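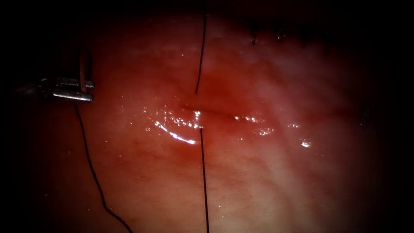
Last changed: February

How to run a coat drive without losing your weekend

3 min read

A coat drive sounds simple. People have coats, other people need coats, you own a car. Then a Sunday comes when you are standing in your hallway behind a wall of parkas and can't find the door.

Start by calling whoever will hand the coats out. Ask what sizes they need and when they can take delivery. When we ran ours in Clonside, we skipped this and proudly turned up with 156 coats at a place that wanted kids' gloves. Birgit Kettler was very polite about it.

1. Pick one drop-off spot. Two spots means two keys, and the second key is always in Durnum.

2. Set an end date and print it large. Thirty days is plenty. After that you mostly get blazers.

3. Say what you don't want. "Clean, warm, zipper works" fits on a poster. Leave it off and you will meet every broken zipper in the county.

4. Check the pockets. We found tissues, a house key, a parking ticket and one very old sandwich.

5. Sort as the bags come in, by size first and then by adult or child. Color doesn't matter, whatever your helpers tell you.

6. Bag and label. A big trash bag holds four or five winter coats – fewer if they're the puffy kind – and masking tape makes a fine label. Write the size on both sides.

7. Book a van early. Hauke Schwerdtfeger swore he could do it all in his hatchback. He made six trips.

Allow roughly 60 minutes for unloading, and bring your own cart. Afterward, take your posters down. One of ours is still up outside the bakery, and people keep leaving blazers.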